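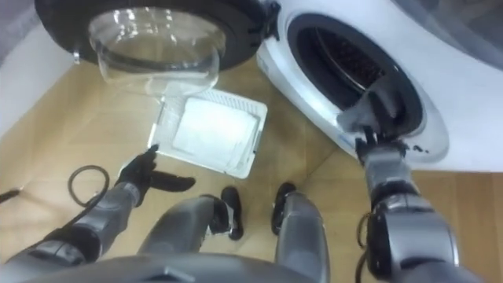 How often does a front-loading washer need to be cleaned?

Once a month is enough for most homes. Wipe the rubber gasket, run an empty hot cycle, and leave the door open between loads so the drum can dry.

Laundry Room Gallery: Arellano House, Husevstead

This page covers the laundry room at the Arellano house, a shared rental on the north side of Husevstead. The room was cleaned and put back in order in February. The work took two days, most of it spent on the washer and the floor under the shelves. The notes go through the room in the order the work was done. Other rooms have their own pages.

The washer
A white front loader with a round glass door in a thick black surround. The door opens wide enough to get both arms into the drum with a cloth.

The gasket
Dark rubber, running all the way around the opening. The fold at the bottom is where lint and hair collect. Pull the fold back gently and wipe along it with a damp cloth, then again with a dry one.

The drum
Perforated metal. Run a hand around the inside before the first wash after a cleaning, as coins and hairpins can work their way into the holes and snag clothes.

The door glass
The glass is bowl-shaped and shows streaks on both sides. Dish soap and warm water took off the film. Use a soft cloth on it and no scouring powder.

The tray
White and rectangular, with a raised border and small ribbed slots along the edges. Lay it flat on the floor or a towel when it is out of the way of the door. The slots can be cleaned with an old toothbrush.

The latch
A small metal hook on the edge of the door. Keep it free of soap residue. If the door does not click when it closes, check here first.

The detergent shelf
Powder on the left, liquid on the right, stain remover at the back. The house buys Drutico powder in the large box and pours it into a tin with a lid. The scoop stays in the tin.

The sorting bins
One for darks and one for everything else. There used to be a third bin for towels, but it blocked the door to the hallway and was moved upstairs.

The wall rack
It folds flat when not in use. It holds a full load of shirts on hangers, or two bath towels opened out. Heavy things such as jeans should go on the floor rack by the window.

The spin chart
A card taped inside the cabinet. Cottons go at the normal setting. Sweaters and anything with elastic go at 800 rpm or lower. Bedding should be washed by itself, or the small items end up inside the duvet cover.

The floor
The old mat had gone stiff on the underside and was thrown out. The new one is shorter and stops before the drain. Please leave the drain uncovered.

Behind the machine
Pulled forward for the first time since it was installed. There was a lot of dust, a sock and a clothespin. The hoses were checked for cracks and none were found. It took two people to push the machine back.

The sink
Used for soaking and hand washing. The plug is on a chain now. Paint brushes should be rinsed at the outside tap, since the trap under this sink clogs easily.

The ironing board
The cover came from the hardware counter in Flekolstead and is slightly too long, so it is folded under at the narrow end. The iron goes back on the top shelf once it is cool.

The lost items box
Single socks, buttons, and one glove. Anything still in the box at the end of the season goes to the rag bag in the garage.

Day-to-day use
The room is free to use from 7 a.m. to 10 p.m. Take wet laundry out when the cycle ends. If someone else's load is finished and you need the machine, put it in the clean basket on top of the cabinet and leave a note on the board in the kitchen. Empty your pockets before loading. Tissues are the main cause of extra work in this room.

Monthly cleaning
The cleaning goes by the calendar in the kitchen, and whoever has the month does the gasket, the glass, the tray and the floor. It takes about an hour with the empty cycle included. Cloths are in the drawer under the sink. Hang them to dry on the hook by the door when you are done, and write the date on the card inside the cabinet.

Next page: Kitchen
Previous page: Entry and Stairs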